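Cleaning cloth

A cleaning cloth is a piece of fabric kept for wiping, dusting or drying things around the house. I've been keeping this little encyclopedia of household stuff going for a while now, and this is the entry people write to me about most (I love that!), so I've given it a fresh going-over.

Types

Cotton is the old standby, and plenty of us still cut up worn T-shirts for it. Microfiber came along later and is made from very fine synthetic threads, usually polyester mixed with polyamide.

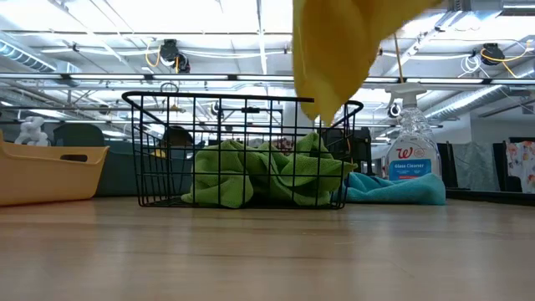
Those threads are split into tiny wedges, and that's what lets them grab dust and grease so well. Linen is my pick for glasses, though it takes a few washes to soften up.

Color coding

Lots of kitchens and hotels give each color its own job, so the bathroom cloth never meets the countertop. There isn't one single system. The Rutherford guesthouse where I worked used 4 colors, but the bakery in Gemow got by with 3 and a very stern sign! 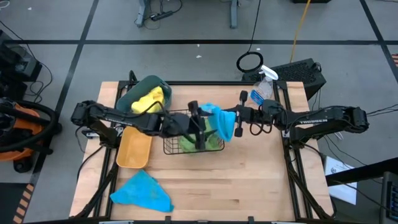 At home I just keep the floor cloths in a separate drawer and hope for the best.

Washing

Skip fabric softener with microfiber, as it coats the threads and they stop soaking things up. Wash it away from cotton too, or you'll be picking off lint all evening.
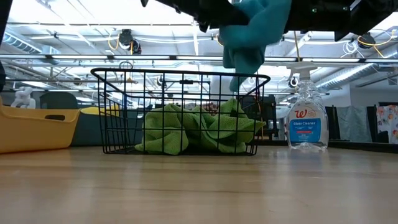 Low heat in the dryer is fine, or hang them up. Mine dry overnight even in a damp March.

See also: Dish towel, Chamois, Sponge

Last updated 17/03/2018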